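Filed under: Correspondence Play / Rules and Entries / FAQ

How do I enter the Wovholm correspondence tournament?

Send the entry form and fee to the Lastby office before entries close on the last day of October. Entries are processed in order of receipt. A confirmation slip with your section number is mailed back. If you have not received one within 13 days, write again and quote your membership number.

What is the time allowance?

Each player has 300 days of reflection time per game. Transit time is not charged. Time is counted from the date the opponent's move is received to the date the reply is posted, both as written on the card. A move received and answered on the same date costs zero days.

Which notation is used?

Numeric notation, four digits per move. The first two digits give the square of departure by file and rank, the last two the square of arrival. Castling is recorded as the king's move only, so White castling kingside is 5171. Promotion takes a fifth digit: 1 for queen, 2 for rook, 3 for bishop, 4 for knight.

What happens if I send an illegal move?

The move is returned and you must substitute a legal one. If the piece named on the card has a legal move, you must move that piece. No time penalty applies to a first offence. A second offence in the same game adds five days to your clock.

Can I send conditional moves?

Yes. Write them as a numbered line below your reply. They bind you as long as your opponent follows the line exactly, and lapse at the first departure from it.

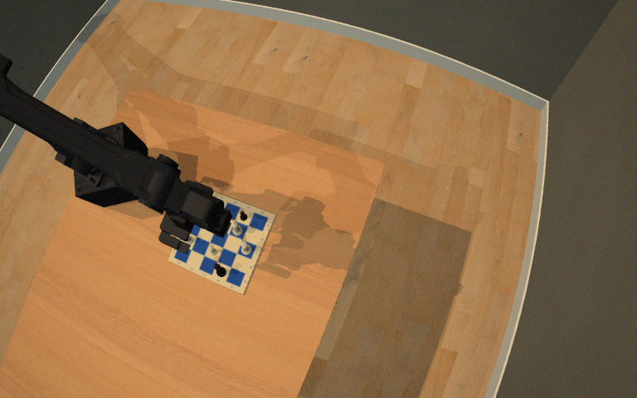 May I analyze on a board?

Yes. You may move the pieces freely, keep written notes and consult printed opening books and endgame tables. Advice from another player is not allowed. Engine assistance is prohibited in the Indov and Phùng sections and permitted in the open section.

How are ratings calculated?

Results are rated when the game report reaches the office. New players start at the provisional figure for their section. The current list contains 3,507 finished games by 620 players.

Who decides disputes?

The tournament director, Bảo Tô. Include copies of all cards for the game in question, in date order. Appeals must be posted within 13 days of the ruling.

Last revised 2019-05-29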